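# nouri-words

Paloma Ruiz-Ortega · January · 2 min read

A word list of kitchen talk: what people call the cupboard, the tap, the drawer full of batteries and string. It has 176 entries, collected from 48 households, most of whom thought their word was the normal one.

## What's in it

`words.csv` holds one term per row, with the household number, the meaning, and a notes column that Kamran Bahrami was asked to keep short. He did not keep it short.

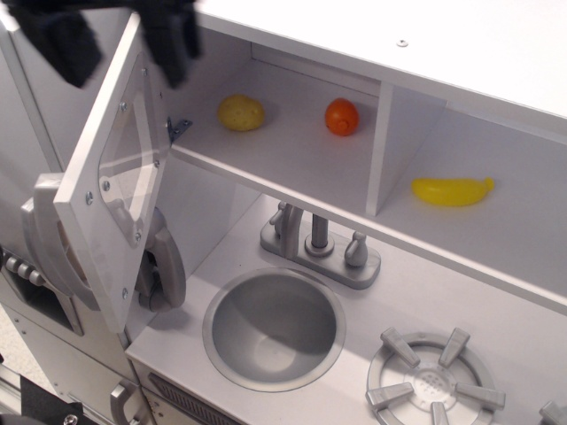
Spelling is left as given. If a family writes "cubbord" on its shopping list, the file says "cubbord", and pull requests to fix it will be closed with some warmth.

## Known problems

- Households 12 and 31 are sisters. They disagree on everything, so we kept both.
- "Thingy" has 44 meanings. We stopped splitting them.
- Nothing here is a sample of anything. Please don't put it in a chart with a map.

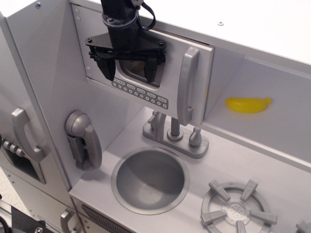
*Toy kitchen with a microwave door in light gray.*

## Using it

Load the file as UTF-8. Version 1 used semicolons and version 2 uses commas, a change that cost us one long evening and most of a friendship. Blank meanings are real blanks: the speaker knew the word and declined to explain it.

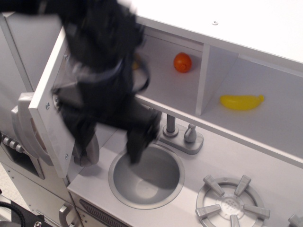
Rude terms are flagged `r` in the last column. Kamran's aunt reviewed the flags and added several.

## License

Free for any use. Credit is nice. Corrections go in the issue tracker, under 200 words please.

Related
- lonerari-recipes
- kostent-labels
- Notes on version 2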